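Is there any point folding cloths and napkins before they go in the drawer?

Posted 2022-02-22 in Laundry and Linen, Tarkside Home Help

My sister-in-law has got into one of those folding methods and now insists that everything made of cloth must be folded into a neat rectangle, including tea towels, dusters and the rags I use on the bike. She says it saves space and the cloths last longer. I don't believe the second part at all and I'm only half convinced by the first. I have one drawer, 66 cm wide, and a bowl on the table where the small stuff gets dumped when it comes off the airer. Has anyone tested this, or is it just something people repeat?

tinlid66
I'm with you on the lasting longer. Cloths wear out from scrubbing and hot washes. A crease in the same place for years might even be worse for a thin one, though I wouldn't swear to it.

The space thing is real, up to a point. A crumpled cloth is mostly air. Fold it and it lies flat, and you can put the next one on top. But this only matters if your drawer won't shut. If it shuts, leave it.

What I do is keep the bowl and work from it. Bowl at the near edge of the table, take one out, smooth it with the side of your hand, fold, put it at the far side so it isn't in your way.
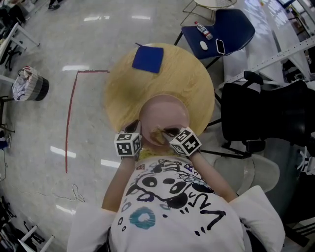

Does the cloth have to be completely dry before you fold it?
For anything going into a closed drawer, it should be. A thick cloth can feel dry on the outside and still be damp along the hem, so pinch the hem first — a folded one holds on to that damp far longer than one left open.

Rags for the bike, chuck them in a tub. I can't see who gains from a folded rag.

marrowfat
Get the Kudo drawer dividers, they changed everything for me!! You need the 5 slot one.

old_grosvenor_rd
Not sure why dividers are the answer to someone asking whether to bother in the first place. They also eat into a 66 cm drawer.

I did try both ways when we moved to Trondstead. Same drawer, same tea towels. Folded, I got 13 in with room on top. Stuffed, the drawer stuck on the ninth. So she's right about the space, and you can tell her so or not. As for making them last, mine have the same holes they'd have had anyway.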